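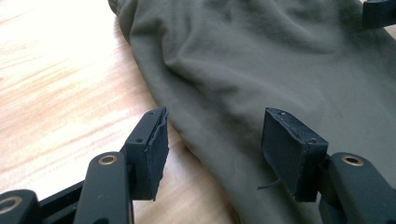
I've been using the Varkik gripper pair for our laundry-folding study since November, and I have opinions! The idea behind the method is simple enough: a person folds clothes holding the grippers by hand, and a policy learns from those recordings, no robot needed until the end. What sold me was the feel. The arms are light, the pivots run in brass-colored bushings, and pinching the edge of a pair of olive shorts off a bare tabletop is easy after a little practice. The pads are my one real gripe – the black covering frays at the edges, and I'd pay extra for tougher ones.

On results: we trained on 600 folds and then ran 410 trials on the arm. It finished 317 of them, which is way better than I expected from such a small set (waistbands are still the weak spot, drawstrings especially). Setup takes around 2 hours if you're fussy about calibration, and I am.

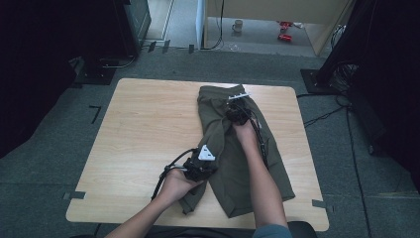
Huguette Joly wrote in to say that her group got similar numbers on shorts but did much worse on long sleeves, and she'd hold off on buying a second pair until someone publishes results on shirts. Fair point. We start on shirts Sunday.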